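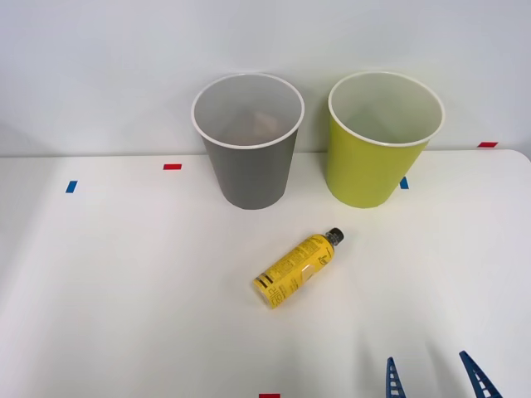
*Two paper cups. The left one is dark grey with a white rolled rim.*

# Single wall plus sleeve, or double wall? And what are people doing about lids

**dcorrigan** – April 2, 2025

I run the drinks kiosk at the station end of Briredon. Takeaway only, no seating, one two-group machine and a filter brewer. We get through 430 cups on a normal weekday, nearly all 8 oz, and I have to place an order that will tie us down until September.

At present we use single wall cups with a separate corrugated sleeve. Complaints are few, but the sleeve is a second item to store, a second item to run out of, and it adds a movement to every drink. Savura have quoted me for double wall in the same size. The case is bigger for the same count, so storage gets worse before it gets better.

What I would like to know:

- whether double wall is enough on its own for black filter coffee and tea, which go out hotter than anything with milk in it
- whether lids that fit the single wall will fit the double wall from the same maker
- how anyone with a small store room copes with the bulk

Price matters, but please don't just tell me which is cheaper per cup. I have the price list.

Dymphna Corrigan

---

**kettle_limescale**

Second question first. Lids fit the rim, and the wall has no say in it. What counts is the outside diameter of the rolled lip and how consistent the roll is. Two cups can both be sold as 8 oz and have different rim diameters. Many makers supply 8 oz in two widths, a narrow one and a wider one that shares its lid with the 12 oz. If your present cup is the narrow type and the double wall is the wide type, every lid in your store room becomes scrap.

Ask for the rim diameter in millimetres, in writing. Then ask for a sleeve of samples and press your own lids on to them with water in the cup.

---

**berkay_t**

Agree on the rim. I would add the seam. The roll is thickest where the side seam passes under it, and that is where a lid leaks if it is going to leak. Fill the cup, fit the lid, tip it with the drinking hole directly over the seam, then again with the hole opposite. If it only dribbles in the first position you have a seam problem, and staff can be taught to put the hole away from the seam. If it dribbles in both, the lid is wrong for the cup.

On heat: double wall is fine for milk drinks. For tea straight off the boiler it is marginal in my view. The air gap is thin, and where people grip the cup hard they press the outer layer on to the inner one. We kept a box of sleeves under the counter for tea and stopped using them for everything else.

Berkay Türkmen

---

**dcorrigan**

Thank you both. I had assumed the width was standard for the size. The price list gives capacity only, so I have written to ask.

Berkay – a sleeve on top of a double wall cup? Did they still fit?

---

**berkay_t**

They fitted lower down than they should. The outside of a double wall cup is fatter at any given height, so the sleeve stops early and sits nearer the base. Good enough to hold. It looked a bit daft, and it covered our stamp.

---

**platform_two**

I'm going to disagree with the general drift. Stay with single wall and sleeves.

Count what goes out of the window without a sleeve. Iced drinks, babyccinos, water for tablets, soup tasters if you do them, anything handed to someone with their own holder. With single wall you only pay for insulation on the drinks that need it. With double wall you pay for it every time, and you store it every time as well.

The extra movement is real but small. Pre-sleeve a stack during the quiet spell and it disappears from the rush altogether.

---

**kettle_limescale**

Pre-sleeved stacks don't nest properly, though. The sleeve holds each cup up off the one below, so a stack that was arm's length becomes three stacks. On a small counter that is the same bulk problem moved from the back to the front, where space is worth more.

---

**platform_two**

Depends on the sleeve. The flat-folded ones, yes. A tapered glued sleeve left high on the cup costs you some height but nothing like three times. We keep two short stacks either side of the grinder and top them up.

---

**marrowfat**

Has anyone mentioned double cupping yet? Two single wall cups, one inside the other. I know it is frowned on. We worked it out one winter when the sleeves failed to turn up and it was dearer than the sleeve and dearer than double wall, and the inner cup sits proud, so the lid goes on at a slightly odd height and customers think it is loose. Only worth it in an emergency.

---

**hessian_sack**

The point missing so far is what happens to the cup afterwards. If Briredon is anything like here, the station bins go as general waste and nothing you choose will change that. So choose on handling and cost.

If on the other hand you have a collection, check what the contractor takes before ordering. The plastic-lined board, the plant-based lining and the water-based coating are three separate things. Our contractor takes the first kind in the cup stream, refuses the second in the same stream, and would not give us a straight answer on the third. Meanwhile the second is the one printed with a leaf.

---

**dcorrigan**

We have a cup bin on our side of the concourse, emptied by Modwood. It takes paper cups, lids off, liquid out. I have never asked them about linings. The current cup is ordinary lined board. Savura say the double wall one uses a water-based coating on the inside.

---

**hessian_sack**

Then ask Modwood, and ask for the answer by email. The person on the phone will say "all paper cups", which may be right for what the driver picks up and wrong for what the mill accepts.

Also ask Savura how long the coating is rated to hold hot liquid. A thin coating can soften at the base seam before it shows anywhere else. Fill one with boiling water, stand it on a sheet of kitchen paper and go away for an hour. Look at the paper. Do the same with milk, as fat behaves differently from water.

---

**berkay_t**

Seconding the kitchen paper test. Use several cups, and take them from different places in the stack. The ones at the bottom of a sleeve get squeezed in transit and the rims go slightly oval, which gives you a bad lid fit that has nothing to do with the cup as designed.

---

**quarterpast**

Question from a customer's side, feel free to ignore. Why not put the tea out less hot? I buy one every morning and I can't drink it until I'm on the train anyway.

---

**platform_two**

Tea brewed cooler tastes of very little. You could brew it hot and then top up with cold, and some people do ask for that. As the default you would get more complaints about weak or lukewarm tea than you ever get about warm fingers.

Filter coffee is another matter. If it is held in an airpot it comes out well below boiling, and single wall with nothing on it is tolerable for a short walk.

---

**kettle_limescale**

It's tolerable to you. I have baker's hands and can carry anything, which makes me a poor judge. Get somebody with normal hands to hold it for the length of the platform.

---

**dcorrigan**

Update, since several of you asked for one by message.

Rim diameters came back. Present cup is the narrow 8 oz and the double wall is the wide one. So the lids do not carry over. I did a full stock check and have 1,497 of the narrow lids left. That is a few days' trading, so writing them off is not the disaster I feared, but I would sooner run them down.

On the other hand the wide lid would also fit the 12 oz, so I would be down to one lid for both sizes. I hadn't put a value on that before.

Seam test on samples: two dribbled with the hole over the seam, none with it opposite. Kitchen paper test with boiling water: dry after an hour. With milk: a faint ring under one cup. I can't say whether that was the cup or me spilling while pouring, so I'll repeat it.

Modwood have not replied on the coating.

---

**marrowfat**

One lid for both sizes is worth more than the sleeve question, if you ask me. The commonest mistake on our counter was always the wrong lid on in a hurry. It half clips, then lets go when the customer picks it up.

---

**platform_two**

Fine, but you can buy wide 8 oz in single wall too. One lid doesn't force you into double wall. It is a separate decision and you shouldn't let the supplier bundle them.

---

**dcorrigan**

That is a fair point and I had let them run together. I'll ask for the wide single wall as well.

The minimum order is 2,000 of any one cup, which I can manage. So the plan is one case-lot of each, used on alternate weeks, same staff, same hours. I'll note sleeves used, lid complaints and how often we restock the counter.

Ertürk, who roast for us, do their own printed cups and have offered to let me add to their run if I settle on a size. Their run is double wall only. I'd rather not decide on that basis.

---

**berkay_t**

Sensible. Before joining anybody's print run, ask who holds the stock if the artwork changes. We ended up with cups showing a roaster's old logo and no right to send them back.

Also store both cups in the same place for the trial. Board takes up damp, and a cup kept by an outside door will feel softer than one kept on a shelf over the boiler. You could end up comparing cupboards.

---

**hessian_sack**

And repeat the milk test with whole milk, steamed, not cold from the bottle. Leave the lid on. Weigh the cup down with something if people keep knocking it – ours got moved twice and we had to start over.

---

**dcorrigan**

Noted, both. Samples of the wide single wall are on order. I'll post the ring results here once I have done a dozen of each, and the Modwood reply if one arrives.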